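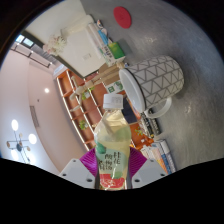 Pale yellow, fruit on the label, and a big patterned mug keeping it company.

About us

Hello, and welcome to Laryea! I'm Mawuli Lamptey, and if you've ever bought a drink from us, chances are I'm the one who packed it (and probably the one who wrote the note in the box as well). We're a small shop selling bottled drinks, teas, biscuits and the sort of cartons and packets you pick up on holiday and then can't find again once you're home.

I started the shop with my cousin, Amerley Gbeho, after I'd spent far too long moaning to her about how dull the drinks shelf was at work. She told me to stop moaning and order a case of something. So I did, and it was a fizzy pear thing that tasted of washing-up liquid, and we drank the lot between us over one very long March. The second case was much better!

These days we have two rooms above the bakery on Skamevley Road. The front one is the shop, with shelves along the wall and a grey table where we do the tastings, and the back one is boxes, more boxes and the kettle. We stock some 800 different things now, which sounds a lot until you see how small most of them are.

Everything gets tried at the table before it goes on the shelf. I like my drinks on the sharp side and Amerley likes them sweet, so if we both finish the glass it goes in. If only one of us does, we argue. The lychee soda is hers, the salted plum is mine, and neither of us will take the blame for the celery one (it sells, though, so there you go).

We write our own little shelf cards too. Plenty of what we sell has a label our customers can't read, and I remember standing in shops myself wondering if I was holding a drink or a salad dressing. Our cards tell you what it is, how sweet it is and whether it's nicer from the fridge. Ask if you want the full ingredients and we'll print them off for you.

Our tea comes from Jollska, who've been with us from the beginning, and you'll find our gift boxes at the Lumerura market as well as here. From August 1, 2026 we're doing mixed boxes by post, so do have a look at the delivery page for sizes and prices.

Come up and say hello if you're passing. The door's the green one beside the bakery window, and the bell does work, you just have to lean on it a bit.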